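Moving the Cables Out of the Bathroom

22 Nov 2019

The bathtub went in back in August and I have been putting off the rest of the room since then. We bought a freestanding one because the old built-in tub had a rotten panel along the front and I was tired of patching it. The new one is white and deep, with squared-off edges, and it takes up more of the floor than it did on paper. I measured twice before ordering and it still surprised me.

The total for the tub, the delivery and the plumber came to 2,596 dollars. I had set aside 4,000 for the whole room, so there was money left for the small jobs. Then the small jobs sat there for months.

The main one was the floor. I like the floor. It is gray with a marble pattern, it was here when we moved in, and it has held up well. The trouble was what had collected on it. When the tub arrived we pushed everything out of its way, and a lot of it never went back. There were cables along the floor, a power strip, a box of leftover parts from the plumber, two bath mats still rolled up, and a bottle of Zeltance cleaner that I kept moving from one spot to another.

I gave myself one afternoon. I took out anything soft first, then the box, then the bottles. That left the cables and one black frame that had been standing on the floor. The frame was meant to go on the wall at the foot of the tub. I had picked out the spot for it weeks before and then did nothing about it.

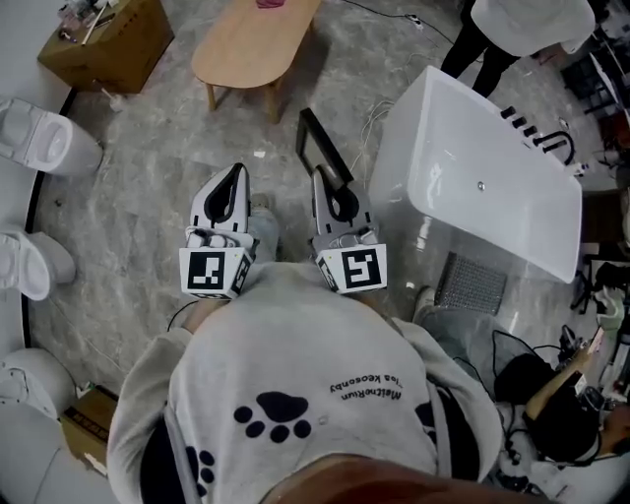 Can you leave a power strip on a bathroom floor if it stays dry?

A dry floor today doesn't make it safe, so the strip should come out of the room. Water gets over the edge of a tub sooner or later, and a strip lying flat on tile or stone is in the worst place for it. If you need power in a bathroom, have an electrician put in a proper protected outlet, well away from the tub, and keep cords off the floor.

I knew all that and still left mine where it was for too long. Before touching anything I switched off the breaker for that side of the house. Then I followed each cable back by hand to see where it went. Two of them went to nothing at all. One was an extension cord I had been looking for since summer. The others belonged to the little Urnix heater and a lamp, and both of those have moved to the bedroom.

I coiled the cords one at a time and put a twist tie on each. I used to throw them all in one bag and that never worked out. Now they are in a shallow drawer in the hall with a strip of masking tape on each one saying what it is for. It took 7 ties.

After that I swept and then mopped, starting at the back corner and working toward the door. Getting behind the tub is the hard part. There is a gap between it and the wall that is too narrow for the mop head, so I wrapped a rag around a yardstick and pushed that through. A good amount of gray fluff came out, plus a washer and a pencil. I will have to do that every month or so. If you are shopping for a freestanding tub, leave yourself enough room for your arm on every side. I wish I had.

For the tub itself I used warm water and dish soap with a soft cloth. The manual from Lernadton says no powders and nothing gritty, and I would sooner follow it than find out why. I rinsed it, then wiped the rim with a dry towel. The flat rim shows every water spot.

The frame is still not on the wall. I held it up where I wanted it and it looked too low, then I held it higher and it looked too high. I put two bits of tape on the wall and I am going to look at them for a week. In the meantime it is in the hall, leaning against the linen closet, where I have already kicked it once.

What is left on the list is a hook for the robe, a small shelf for soap, and a new bead of caulk by the door. I looked at a Ghauri shelf with a rail on the front that costs more than I want to pay for a shelf. I may just cut down a board I have in the garage. The caulk I will do first, since the tube is already open.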